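Football and Community: Handout 3
The club and its town

Last updated 7 September 2021

Last time we looked at how players are turned into public figures. This handout moves on to the clubs, and to what ties a small one to the place it plays in. Please read it before the seminar and bring your notes on the Golledside case.

Background

Golledside is a mill town that grew quickly and then shrank. Its football club was formed by workers from two dye houses and played on a sloping field behind the Brosulness road. The ground still has one covered stand, with 1320 seats, and standing room on the other sides.

The club has never played in the top division. Its best spell lasted 17 seasons, all in the regional league, and ended in relegation one February with nine matches still to play. Gates dropped the year after and then recovered – a pattern we will compare with larger clubs later in the course.

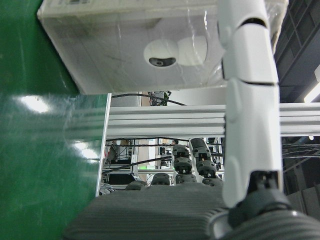
Local support

Writers on the game often separate supporters from customers. A supporter, on this view, cannot switch to another club when results are poor. The Golledside figures fit this in part. Season ticket sales held up after relegation, but sales on the day fell by 30 per cent, and most of that loss was in the away end.

Rivalry matters too. The fixture with Brosulness Town draws the biggest crowd of the year whatever the league position of either side. Older fans call it the Ojo match, after the stream that runs between the two grounds.

Terms to know

Gate: the number of people paying to enter, or the money they pay.
Catchment: the area most supporters travel from.
Derby: a match between neighbouring clubs.

For the seminar

Write one page on whether a club can move ground and keep its catchment. Use Golledside and one other club of your choice. Mark on a sketch map where the supporters live – rough shading is fine.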